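Hanging Pictures and Posters Without Damaging the Wall

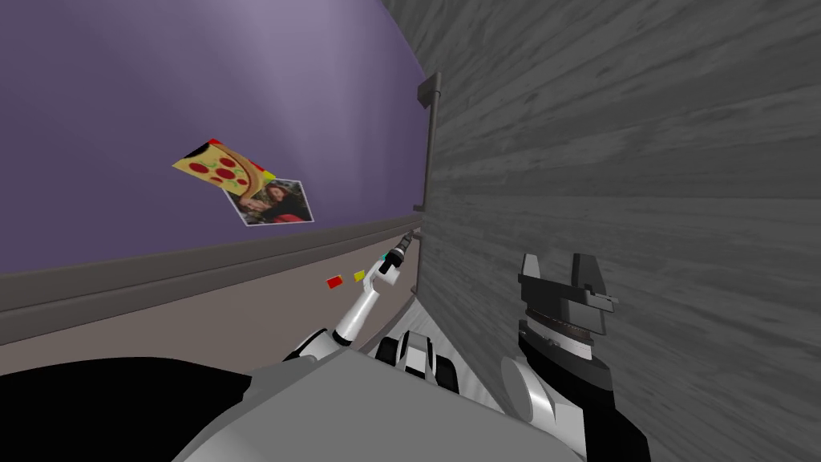
Most damage to painted walls from posters and light prints is done when they come down. The fixing was too strong for the paint, the paint was too fresh for the fixing, or the strip was pulled in the wrong direction. The notes below cover paper posters, unframed photographs and frames up to the weight of a hardback book. Heavier items need a screw and a plug and are dealt with on the page about drilling.

Paint age

Emulsion feels dry in a few hours but goes on hardening for weeks. Leave a newly painted wall for 40 days before any adhesive goes on it. Darker colours with a lot of tint stay soft longest, and a thumbnail pressed lightly in a hidden spot will leave a mark if the coat is still curing.

Matt finishes hold adhesive poorly and mark easily. Silk and eggshell hold better and wipe clean. Chalky or distempered walls in older houses should not have adhesive on them at all. Rub the wall with a dark cloth: if colour comes off, use a picture rail or a pin.

Cleaning before fixing

Wipe the area with a cloth dampened with surgical spirit and let it dry. Washing-up liquid leaves a film that weakens the bond. Furniture polish is worse, and so is the spray from a plug-in air freshener, which settles on walls over a wide area. In kitchens, go over the patch twice.

Choice of fixing

Paper posters: putty, washi tape or flat-headed pins. Putty leaves a grease spot on matt paint and on uncoated paper after a year or so. Put a small square of masking tape on the back of the poster first and press the putty to the tape. Use pieces the size of a pea, one at each corner and one in the middle of each long side. Larger lumps do not hold any better and they hold the paper away from the wall, so it curls.

Photographs: photo corners or a loop of washi tape. Ordinary clear tape yellows, and its adhesive goes through the print in time. Do not put putty directly on a photograph.

Light frames: hook-and-loop strips with a pull tab. Divide the stated load by two. Press each strip for a slow count of 40, take the frame off, leave the wall half in place for an hour, then hang. Ruan Matlala, who fits out rental flats, leaves them overnight in cold rooms and has had fewer failures as a result.

Wallpaper: pins only, through the seam if one is in the right place. Strips will lift the face of the paper.

Setting out

Cut newspaper to the size of each item and tape the sheets up first with low-tack tape. Stand at the door, then sit down in the chair most often used. Heights that look right standing are often too high for a seated room.

For overlapping arrangements, fix the rear item fully before the front one goes on. The front item should have its own fixings on the wall at as many corners as will reach. Where a corner has to sit on the piece behind, use washi tape only. Items hung at an angle pull unevenly, so the highest corner needs an extra fixing.

For a straight row, run a length of masking tape along a spirit level and hang to its lower edge. Measuring up from the skirting board is unreliable. Severin Schwaiger measured one of the ground-floor rooms at Brircombe and found the skirting dropped 46 mm from one end to the other. Measuring from the ceiling is no safer.

Placing away from heat and damp

Keep paper off the wall directly above a radiator. The rising air dries the paper, lifts the edges and leaves a grey outline of dust on the paint. On outside walls, leave a gap behind frames with felt or cork pads at the lower corners. Posters flat against a cold wall can collect mildew on the back, and should be looked at each February, when the wall has had most of the winter behind it.

Removal

Putty: roll it off with a larger ball of the same putty. If it smears, cool it with a bag of frozen peas in a thin cloth for five minutes and try again.

Strips: pull the tab straight down, parallel to the wall, slowly. Pulling outwards takes the paint with it. If the tab has snapped, warm the strip with a hairdryer on low and saw behind it with a length of dental floss.

Tape: warm, then peel back on itself at a flat angle.

Grease spots: lay plain white kitchen paper over the mark and press with a barely warm iron, moving to a clean part of the paper each time. A mark that remains needs a stain-blocking primer before it is repainted, or it will come through.

Pin holes: fine surface filler on a fingertip, wiped level with a damp cloth. Touch in with a nearly dry brush, working outwards from the hole. On a wall more than a few years old the touch-up will show, even from the same tin, and painting corner to corner is the only complete repair.

Last revised February 5, 2022. Corrections to Burgi Aigner.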